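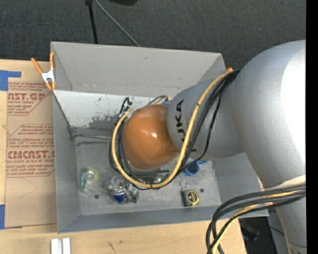 The Grirneck open day is a yearly public demonstration of bin-picking robots held in January at the Birkau technical centre. Bin picking means taking single objects out of a container in which they lie in no set order, and it has been promised as a nearly solved problem for longer than most of the exhibitors have been in business. The event is run by Jelex, a systems firm that also supplies most of the equipment on show, a fact that critics have raised more than once. The main station uses a KUKA arm reaching down into a sloped metal bin clamped at one corner, with a handful of household and workshop items on its floor, among them a roll of clear tape and a small tape measure on a key ring. Visitors from warehouses have remarked that their own bins are rarely so thinly filled.

Print this page | E-mail this page

Background

Jelex first opened its workshop to the public after a trade visit for existing customers drew more requests than it could meet. The first open day had one working station and a slide talk. Later ones have had 4 stations, although the accounts of visitors suggest that it is unusual to find all of them running at the same time. Entry is free, but places must be booked, and attendance is capped at 300. The organisers gave the turnout at the most recent event as 247. No outside count was made.

Format

Doors open on a Thursday morning and the last demonstration ends in the late afternoon. Each session follows the same pattern. A member of staff places objects in the bin, the arm tries to pick them, and a short talk is given while it works. Members of the public may not add objects of their own, a rule that Jelex explains on safety grounds. It also means that every item a visitor sees picked has been chosen by the firm.

Questions are taken at the end. Several visitors have complained that these periods are cut short, and that questions about price are passed to the sales desk.

The Upadhyay trial

The best-known part of the programme is the Upadhyay trial, a run of 50 picks made in front of an audience. The result is read out afterwards as a single figure. Jelex counts a pick as a success if the object leaves the bin. It does not matter where the object is then put down, or whether a second attempt was needed. Under a stricter rule the figure would presumably be lower, but the firm has not published the log of any trial, so the size of the gap is unknown.

Time is not scored either. For a buyer who has to compare the arm with a person doing the same job, this leaves out half of what matters.

Reception

Local coverage has been friendly and has mostly repeated the wording of the firm's own notices. A longer report by the engineer Jinfeng Zeng, who attended two of the events, was cooler. Zeng praised the staff for leaving the arm running after failed picks, which many exhibitors avoid, but wrote that "a good afternoon with a short list of objects is evidence about that afternoon and that list". The report asked for a set of unseen objects, picked by someone outside the firm and handed over on the day.

Jelex replied that it would consider the idea. The following programme was unchanged apart from a new start time for the talk.

Teachers have been more positive. Groups from schools near Birkau attend in the morning session, and the open day is often the first chance pupils have to stand near an industrial arm. Whether this has led any of them into the trade has not been studied, despite a claim to that effect in the event leaflet.

Shares: 50 | Comments: 4

Related articles
Bin picking
Birkau technical centre
Jelex
Robot safety at public events
Upadhyay trial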